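Randport | Jobs and calls | Visitors wanted for our August open day

Call for participants: Open day on two-arm assembly, Randport workshop

Linasa is looking for people to take part in its open day at the Randport workshop this August. We have 72 places. You do not need a technical background, but a share of the places is set aside for people who assemble, repair or rewind small motors for a living, or did until recently.

The day is run by Linasa together with Ornico, which supplies the parts for the bench work. It lasts from 9:30 a.m. to 4 p.m. with a break for lunch.

What you will do

Participants are split into small groups at the door. In the morning each group watches a demonstration at the assembly table, with one of our operators working alongside the robot. After that you get a turn at the same task by hand, using the same kind of parts, and fill out a short form on how you did it: which part you picked up first, how you held it, where you had to slow down. We want the forms filled out by you and in your own words. Drawings are fine.

In the afternoon there is a group talk of up to 2 hours. We will ask what you would hand over to a machine in your own work and what you would keep. Staff take notes. No names go into the notes.

Who can apply

Anyone 18 or older who can stand for part of the day and read instructions in English. Chairs are available at every station - tell us in advance if you need one the whole time, or if you need step-free parking. The workshop is on the ground floor.

We would especially like to hear from:
Motor and pump repair workers
Line assemblers, current or retired
Trade school students in their final year, and their teachers
People who work with small parts in other fields, such as watch or hearing aid repair

Linasa and Ornico employees and their households cannot take part as paid participants. They are welcome to come along after 4 p.m., when the doors stay open for another hour.

The work at the table

The demonstration uses small motor parts. They are laid out on the table and handled by the two grippers, with the operator reaching in from the side. Groups stand behind the yellow line and may ask questions at any time. Long hair must be tied back, and rings and bracelets come off before the hand task.
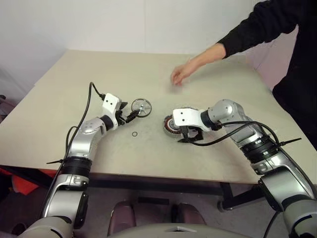 Motor parts on the assembly table, with both grippers and the operator's hand.

Pay and travel

Participants receive a flat payment for the day, made by bank transfer after the event. The amount is in the information sheet we send with your confirmation. Lunch is provided. Bus 689 stops at the Türkmen building, across the street from our gate. Please use the side entrance, as the front is for deliveries.

How to apply

Write a few lines about yourself and the work you do, and add a phone number. No resume is needed. Send it to Honeylyn Umali, open day coordinator, using the contact form on this site, or drop it off at the Randport front desk. Applications close on June 13, 2025. Everyone who applies gets an answer, and those we cannot place go on a waiting list unless they ask us not to keep their details.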